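3. Opening and Sorting of Desktop Computers

3.1 Source of the units

The desktop computers used in this part of the study came to the Lyimo depot from offices, schools and private homes. Of the 812 units received, 12 had been crushed or had lost most of their parts in transport and were set aside. The other 800 form the sample used in the rest of this paper. Laptops, all-in-one machines and servers were handled on a separate line and are not covered.

Units were logged at the door by outer size and by the kind of side panel fastening. No attempt was made to start them. An earlier trial had shown that a power-on test took more time than the opening itself and told us little about which parts could be sold on, because a machine that fails to start may still hold a good power supply, a good drive and usable memory.

3.2 Opening the case

Each tower was laid on its side with the removable panel facing up. Laying the case down puts the motherboard flat at the bottom of the work space, so that loose screws fall onto the board where they can be found and cards can be pulled straight up. It also keeps the weight of the power supply off its mounting screws. In towers left standing, a supply that was held by only two of its four screws tended to twist as the last one came out, and in several cases it scraped the edge of the board.

Panels were held by thumbscrews, by plain cross-head screws, or by a latch. Of the 800 units, 672 could be opened with no tool or with a single screwdriver. The rest had a lock, a painted-over screw, a bent panel edge or a front cover that had to come off first. These took much longer and account for most of the spread in the opening times reported in Section 4.

3.3 Layout of the parts

The inside of a tower follows a fairly steady plan. The board is fixed to the largest wall of the chassis, the power supply sits along one end, and the drives are held in a metal cage toward the front. Expansion cards stand at right angles to the board with their brackets fixed to the rear wall. The differences that matter for sorting are smaller ones: which way the memory slots run, how the drives are held, and how the wires are routed between the cage and the board. Figure 2 gives an open unit with a bare CPU socket and with the graphics card and a hard drive still in place.

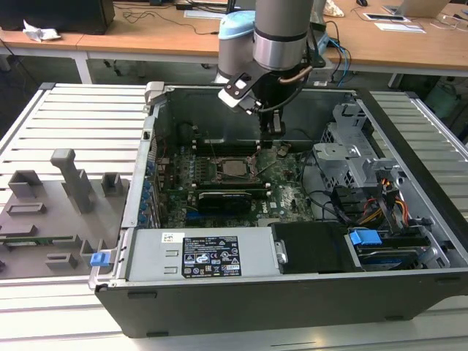

Figure 2. Desktop tower on its side with the side panel off. The power supply lies across the lower part of the case and the drive cage is on the right.

Wires were the main cause of delay once a case was open. Power leads in older machines are seldom tied, and they tend to fill the space between the drive cage and the board. A drive that is free of its bay may still be held back by a data cable that passes under another part. We therefore unplugged all leads at the drive end before touching any screws in the cage. Leads were unplugged at the board end only after the cards were out, as the space for fingers is better then. Connectors with a side catch had to be pressed while pulling. When this was missed, the header sometimes came off the board along with the plug, and the board was moved to the scrap grade.

3.4 Order of removal

Parts were taken out in a fixed order: expansion cards, drives, memory, power supply, and last the motherboard with whatever remained on it. The order was chosen on the basis of a first batch of 100 units, in which the workers were left free to start where they liked. Most started with the power supply, as it is the largest part. This worked well in wide cases but poorly in narrow ones, where the supply partly covers the board and has to be tilted to come free. With the cards and drives already out, there is room to slide it.

Expansion cards are held by a screw or clip at the bracket and, for graphics cards, often by a second catch at the far end of the slot. The second catch is easy to miss. It is small, it sits under the card, and in many units it is the same color as the slot. Workers were asked to feel for it with a flat plastic tool before lifting. Cards were gripped by the bracket and the opposite edge, never by the cooler, which on cheaper cards is held by two spring pins that give way under a light pull.

Drives were of two mounting types. In the first, four screws pass through the walls of the cage, and two of them can be reached only from behind the board tray. In the second, the drive sits in a plastic carrier or on rails with a handle or a pair of tabs, and comes out by hand. The second type is much quicker to clear. A few carriers had become brittle and broke at the tabs, but the drive itself was not harmed by this.

All drives went directly into a locked bin and were wiped or destroyed under the depot's data rules, whatever their age or condition. They are counted in the weight tables but not in the resale tables.

3.5 Bare sockets and missing parts

Some boards arrived without a processor. We first treated these as damaged, but Kheri Athumani, who ran the sorting bench, pointed out that a missing processor says little about the state of the board. Processors are small, easy to take out and hold their value, and they are often pulled by the owner before a machine is given away. The weak point in such boards is the socket. In the older type the pins are on the processor and the socket has only holes, so an empty socket can sit open for a long time with little risk beyond dust. In the newer type the contacts are in the socket, and a single bent contact can make the board useless.

Boards with bare sockets were therefore checked under a lamp at a low angle. Those with clean, even sockets were graded with the rest, and the missing part was noted on the sheet. The lever was closed before the board was put in its tray, which keeps it from catching on the next board in the stack.

3.6 Grades

After removal, each part was placed in one of three grades. Grade A parts had no visible damage and a readable label. Grade B parts had marks, dust or a worn label but no broken connector. Everything else went to scrap and was split by material: steel, aluminum, circuit board, wire and mixed plastic. Labels were not removed from power supplies, as buyers ask for the rated output and will not take a supply without it. Rondov, which bought the Grade B supplies, also asked that the leads be left at full length and not cut to save space in the crate.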